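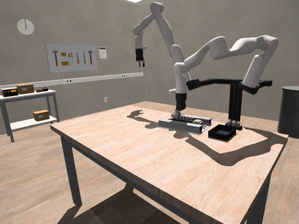

Stump grinding right next to a garden wall, and what to do with the hole after

Zirnaddale Community Help > Garden & Outdoors > Trees and hedges
Posted August 22, 2023

backlane_gardener

Hi all, hoping someone's been through this. We had a sycamore taken down in March, big old thing, leaning over the lane. Tree people were fine, quick, tidy, took all the wood away. What we didn't think about was the stump. They cut it low-ish but not level, and it's sat there ever since like a wonky coffee table.

Now it's throwing up shoots all round the edge. Cut them off, they come back. Cut them off again, more of them. Some are up to my waist and I only did them at the start of the summer holidays.

So, want it gone. Problem is where it is. Old brick wall runs along the back, shared with next door, and the nearest bit of stump is 21 inches from it. Roots obviously go under or along the wall, can see one going straight at it. The wall has a bit of a belly on it already but hasn't moved as far as I know in all the time we've been here.

Had one quote from Juston, £211 to grind it, "chippings left on site". Didn't ask how deep and feel a bit daft about that now. The other option is hiring a grinder from Tura on the trading estate and doing it ourselves, my other half is dead keen, I am less keen.

Things I want to know really:

Is it safe to grind that close to an old wall? Does taking the roots out make the ground sink after?

Is £211 reasonable, and what should I be asking them before I say yes?

What happens with the chippings. Do you leave them in the hole? I wanted to put a small tree back in, crab apple or similar, same sort of spot as it hides the backs of the garages.

And do I have to tell next door. We get on ok but not brilliantly.

Ground is heavy clay, same as everyone round here I expect. Access is down the side passage, which is narrow, there's a gate at the end and then two steps up on to the grass. Sorry for long post, typing this on my break.
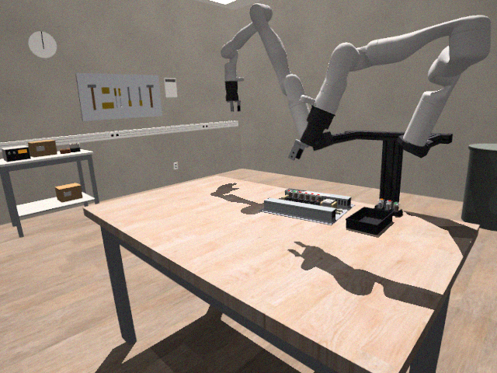
Two robot arms on a shared stand over a wooden worktable (computer render)

saturated_clay

Done a few of these, not a pro but used to labour for a tree gang years ago. Will go through it.

Wall first. Grinding doesn't pull on anything. Thats the main thing. It's a toothed wheel going side to side and chewing the stump into bits, so there's no levering against the wall like you'd get with a digger or a winch and people heaving on a bar. Digging it out would worry me with your wall. Grinding wouldn't, much, as long as whoever's doing it stops short of the brickwork and leaves the bit of root going under it alone. You do NOT want them chasing that root under the footing. Old garden walls hardly have a footing, couple of courses of brick on the clay if you're lucky. Leave the root. Once the stump's gone it can't do anything much except rot, and that takes years.

The belly on the wall is a different question. Could be the tree, could be the wall's just old, could be someone raised the soil on one side. Take some photos of it now before any work, from both ends, with something straight held against it. Then you've got a record. If it moves after, get somebody proper to look at it. I can't tell you from here and neither can anyone else on this site whatever they say.

Sinking. Yes a bit, where the stump was. Not so much from the roots. The hole gets filled with loose chippings and soil and it drops over the winter, so you top it up. The other thing on clay is heave, ground swelling back up once a big thirsty tree has stopped drinking. That comes from the felling though and you've already done that. Usually it's houses people fret about. How far is the tree from the house? You didn't say. If it's down the end by the garages I wouldn't lose sleep, but if it was close up to an extension I'd ask your insurer.

Price. Sounds alright to me but depends what's in it. Ask:

How deep below the soil. You want well below the surface if you're planting, a skim just under grass level is no good to you, that's what people get when they only want to turf over.

Are the surface roots included or just the stump itself. Big difference in a lawn.

What machine and will it fit the passage. Measure the gate, the actual gap with the gate open, not gatepost to gatepost. Then tell them about the steps. Seen a gang turn up with a machine, look at the steps, and go home again.

Are chippings raked back in or left in a heap. And can they take them, and what does that cost.

Insurance, ask to see the certificate, for work next to a shared wall I really would.

Do they put boards up. They throw stones, grinders. Next door's greenhouse, car in the lane, your own patio doors. A sheet of ply propped up is what most use.

Also cables and pipes. Anyone got a supply running to the garages? People forget. Old armoured cable a spade deep along the bottom of the wall is exactly where someone would have put it. Ask next door, that gets you the neighbour conversation out of the way too.

On the neighbour thing, I don't think you need permission for grinding on your own side but tell them anyway, day before, "bit of noise, keep the cat in". It's more so they don't come out of the back door shouting.

Chippings. Don't plant into them. All the fresh wood rotting down robs the nitrogen out of the soil and your new tree will sit there yellow and sulking. What you do is shovel the lot out of where the new tree's going, use it as mulch under a hedge or on paths, and get decent topsoil in. Sycamore chip is fine as mulch. You will be amazed how much there is, it fluffs up to a heap far bigger than the stump ever looked.

And move the new tree over. Don't go back in the same hole. Shift it out from the wall as much as you can bear and off to one side, you'll get better soil and less old root to hack through. Crab apple is a good shout, stays small enough. Wait till it's dormant and get a bare root one, cheaper.

If you see bootlace sort of things, black, under the bark or in the soil, stop and think again. Honey fungus. Post a photo if so, theres people on here know more about it than me. In that case get the chippings off site and pick something more resistant than an apple, they're not great with it.

hedge_end37

Hire it yourself, easy money saved. We had one from Tura for ours. Bit of a beast to get up the garden but once it's going it's good fun. Goggles and ear defenders.

We left the chips in and grassed over, fine apart from a dip. Few toadstools.

backlane_gardener

Thank you both, loads to go on. Tree was well away from the house, right down the bottom, so that's one less thing. Hadn't thought of cables at all and there IS a light in next door's garage, so will go and ask.

@hedge_end37 what did the hire come to, and how close was yours to anything? Mine's in a corner basically.

hedge_end37

Can't remember, less than the quote we'd had, but you pay a deposit and then fuel and they wanted it back cleaned. Took most of the day with the messing about. Ours was in the middle of the lawn, nothing near it. In a corner by a wall, dunno, might pay the man.

saturated_clay

Seconding that last bit. Middle of a lawn, hire away. Tight to a wall with a bellied old bit of brickwork and steps to get the thing up, I'd pay. The small hire ones buck about when they catch, and they take ages on a proper sycamore butt. You end up stood there with your arms shaking and it's only down to ankle depth. Check for nails and wire in the stump too if it was ever a washing line tree, does the teeth in and Tura will charge you for teeth.

tapia_rd_allotments

Coming at it from a different way, do you need it ground at all? We've got a line of old stumps along the Tapia Road side of the allotments and none were ground. Options if money's tight:

Keep cutting the shoots, but do it while they're small and soft, every time you're out there. Not once a summer. It does weaken in the end, sycamore is stubborn mind you. Waist high shoots are feeding the roots and you're back where you started.

Or treat it. There's stump killer you can buy at the garden centre, goes on a fresh cut, so you'd need to take a slice off the top again or drill holes round the outer ring just inside the bark. Outer ring, not the middle, the middle's dead wood already and won't take anything down. Follow the packet. Cover it so the rain doesn't wash it off and so dogs and kids keep off it. Autumn is meant to be a good time, sap heading down. Not spring when its all coming up.

If next door has a tree of the same kind close by, be a bit careful, roots can join up underground and it can carry across. Rare, but you did say you don't get on brilliantly.

Then just plant something in front to hide it. Ferns do well. The beetles like a rotting stump as well, ours is full of them.

Won't help if you've got your heart set on a tree in that exact spot, but then you've been told to move it over anyway.

One more, check whether the old tree had any sort of condition on it. If it was protected or you're in a conservation area the council sometimes says you have to plant a replacement, and might say what and where. Your tree people should of sorted it before felling, look back at the paperwork before you buy a crab apple.

backlane_gardener

Had a look, no condition on it, just the email saying they'd checked. Rang Juston at lunch. They say they'd go deep enough for replanting but taking the chippings away is extra, so will keep them for the path behind the shed. They want the gate width. Off out to measure it now.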